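Rozīte cherche des mains pour l'atelier de jeux en bois

Bonjour à tous ! Je monte un petit atelier de jeux de construction chez Rozīte et je cherche 22 personnes pour venir manipuler, trier et regrouper des blocs de couleur. Pas besoin d'être bricoleur, il faut juste aimer toucher à tout (et ne pas craindre le désordre). 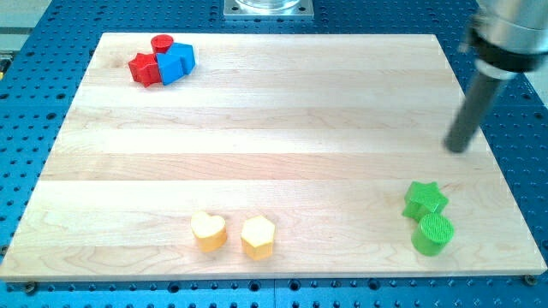 On joue en petits groupes, chacun compose ses tas comme il le sent, puis on en discute autour d'un café. Moi j'adore le bois clair, les veines, les couleurs posées dessus, alors je risque d'être bavarde ! Les séances commencent en septembre, salle 347, et durent une matinée. Repas offert, trajet remboursé.

Pour s'inscrire, un mot à l'accueil avant le 20 juin 2025, avec vos disponibilités et la référence 643. Débutants bienvenus, enfants à partir de huit ans avec un parent.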